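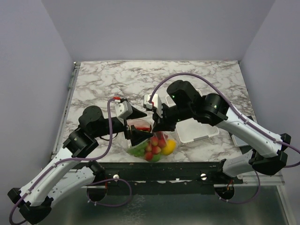

PRODUCE PACKING TABLE - WALK-ROUND CHECKLIST
Brokia Pantry, Javavdale site
Date: 15 May 2023

Please take your time over this one and write in the comments as much as you like. A full sentence is so much more useful to the next shift than a lone tick!

1. Tabletop wiped down, veined pattern clean right to the back wall
OK. Crumbs and soil love that straight join at the back, so do run a cloth along it even when it looks fine.

2. Rear part of the table kept clear
OK. Lovely to have the space there. Please keep bags toward the front, where they can be reached without leaning.

3. Side and back walls free of splashes
OK, with one small grumble - the lavender-grey shows every drip of beet juice, so use the soft sponge and warm water, never the scouring pad.

4. Bagged produce checked for tears and soft spots
Follow up. I put two bags of greens from the Delard delivery aside this morning (batch 204) and left a note on the cooler door. Anything you wouldn't take home yourself should go in the compost.

5. Cables tidy and off the walkway
OK. Have another look after mopping, please.

6. Floor dry, mats flat
Follow up. The mat by the sink curls at one corner and I nearly went over on it myself. A new one is on order from Hettiarachchi, order 873.

7. Hand soap and paper towels stocked
OK. Plenty of soap, and a fresh pack of 500 towels is under the sink.

Next full check: October, using form 56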